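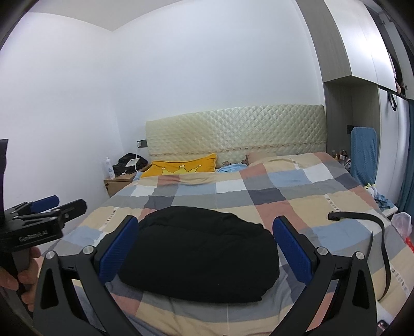 Why We Make the Bed and Fold Our Clothes
A Home Skills page for readers aged 7 and up
Published by the Allach Children's Library, Home and Daily Life section

A bedroom is used for more hours than any other room in most homes. People sleep in it, dress in it, read in it and sometimes play in it. Because it is used so much, it becomes untidy quickly. This page explains what the different parts of a bed are for, how to fold clothes on top of one, and how to leave the room in good order.

What is on a bed?

The thickest part of a bed is the mattress. It is the soft block that holds up your body while you sleep. Most mattresses are covered by a fitted sheet, which has elastic at the corners so that it stays in place.

Over the sheet there is usually a duvet, a quilt or a blanket. A duvet is a large cloth bag with a soft filling inside. The filling traps air, and the trapped air is warmed by your body. A duvet does not make heat of its own. It keeps in the heat that you make.

A duvet often has a cover that can be taken off and washed. Covers come in many patterns. Some have stripes or flowers, and some are made up of large blocks of color, like a patchwork quilt. A real patchwork quilt is sewn together from many separate pieces of cloth. On other bedding the blocks are only printed, and the cloth is a single piece. You can find out which kind you have by looking for seams between the colors.

At the top of the bed are the pillows. A pillow goes inside a pillowcase, which keeps it clean. Cushions are usually smaller and are mainly for decoration or for leaning on. They are normally taken off the bed at night.

Why is a bed a good place to fold clothes?

Folding is easiest on a surface that is wide, clean and at a comfortable height. A made bed is all of these. A floor is wide, but it may be dusty, and you must kneel or bend to reach it.

Make the bed first. Pull the cover up toward the pillows and smooth it with flat hands, working from the middle out to the sides. Small ripples do not matter.

How to fold a shirt

1. Lay the shirt face down on the bed and smooth it flat.
2. Fold one side in toward the middle, and lay the sleeve straight down along the back.
3. Do the same with the other side. You now have a long rectangle.
4. Bring the bottom edge up to meet the collar.
5. Turn the shirt over and press it gently.

Thick clothes such as sweatshirts make rounder bundles than thin ones. This is because thick cloth bends less easily and springs back a little. Press out the air with your forearms before the last fold, and keep thick clothes at the bottom of the pile.

Dark clothes deserve one extra step. Lint and pet hair show up clearly on black cloth, so look it over before you fold it and brush off anything you find.

Khairul Ong teaches the Saturday home skills class at the library. He asks new pupils to begin with a towel. "A towel has four straight sides and no sleeves," he explains. "When the corners meet, you know that you have done it correctly."

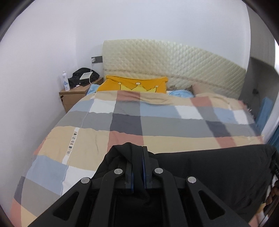
Looking after the head of the bed

The upright part behind the pillows is called the headboard. Some headboards are plain wood or metal. Others are upholstered, which means that they are padded and covered with cloth or a similar material. When the padding is stitched or pressed into a pattern of diamonds, dust can settle in the lines. A soft, dry brush will remove it.

Stand or lay the pillows against the headboard, then place any cushions in front. If a cushion has a picture on it, check that the picture is the right way up.

The table beside the bed

A small table next to a bed is called a nightstand. It should hold only what you need at night or first thing in the morning. Bags are better kept on a hook or in a closet.

Many families charge devices near the bed. Please follow these rules:

– Ask an adult before you plug in or unplug anything.
– Do not leave a charging device under a pillow or a duvet. It can become too hot.
– Move cables off the bed before you go to sleep.
– Do not touch spray cans. Adults should store them out of reach and away from heat.

A job for two people

A large duvet is heavy for one child. Ask someone to stand on the other side of the bed and hold the two far corners. Lift together, let the cover fill with air, and lower it slowly. Dewanti Pasaribu, aged nine, and her cousin Syahrul Simanjuntak tested this for the library and made the bed in 60 seconds. Speed is not required – a slow, careful bed is just as good.

Words to remember

Duvet: a cloth bag with soft filling, used as a bed cover.
Headboard: the upright part at the head of a bed.
Nightstand: a small table beside a bed.
Scalloped: having an edge shaped in a row of small curves, as on some pillowcases.
Tassel: a bunch of loose threads tied at one end, used as decoration.

Text by Rohani Sembiring. Checked for young readers by Sugeng Subramaniam. Last reviewed 25 Nov 2025.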